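Journal > Plot and Garden > Tools

The aerator has arrived!

21 November 2018

I have been wanting a proper lawn aerator for years and I finally have one. It's a tow-behind plug aerator from Skulix, secondhand, and I love it so much that I went out after supper just to look at it again (my neighbors already think I'm a bit much, so no harm done).

Our back lawn sits on heavy clay and gets walked on by everybody, including the goat from next door. By September the strip along the fence had gone so hard that rain just sat on it. I'd been getting by with a garden fork, which is fine for a patch the size of a bedsheet and miserable for anything bigger. My shoulders were done.

Then Leanne Greenwood told me a farm store out at Mullanthorpe was clearing its rental stock. New ones in this size were listed at 899 dollars and I paid a good deal less, with a bit of rust on the weight tray and one bent spoon that I've already swapped out. Four bolts and a lot of penetrating oil!

First run was on Saturday's leftovers of a wet week, so the ground was soft but not sloppy, and that made all the difference. The plugs came up clean and about as long as my thumb. I put around 100 pounds on the tray, two bags of sand and an old paving slab, and went over the worst strip twice, the second time crossways. The little Astari mower pulled it without complaint except on the slope by the shed, where I had to take some sand off and go slower.

Things I'd pass on to anyone starting out: flag your sprinkler heads first. Lift the tines before you turn, every single time, or you'll tear a lovely crescent in the grass like I did by the gate. And leave the plugs where they fall. They look awful for a couple of weeks and then they crumble away.

I've ordered a bag of the Ruotsalainen fescue mix for the bare bits, though it's too late to sow now and it'll have to wait for spring. Sille Arnardóttir swears by brushing in compost straight after aerating, so I did half the lawn that way and left the other half plain. I'll report back with pictures when things green up.

Next job is a cover for the thing, as the shed is full. If anyone has a pattern for one in heavy canvas, please send it my way!

Filed under: lawn care, tow-behind tools, clay soil

Contact | © 2018 | Back to top

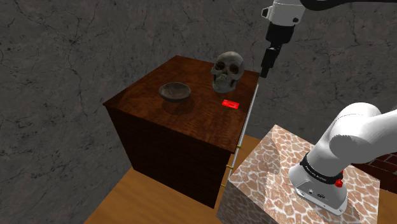 Skull and bowl on the cabinet, computer render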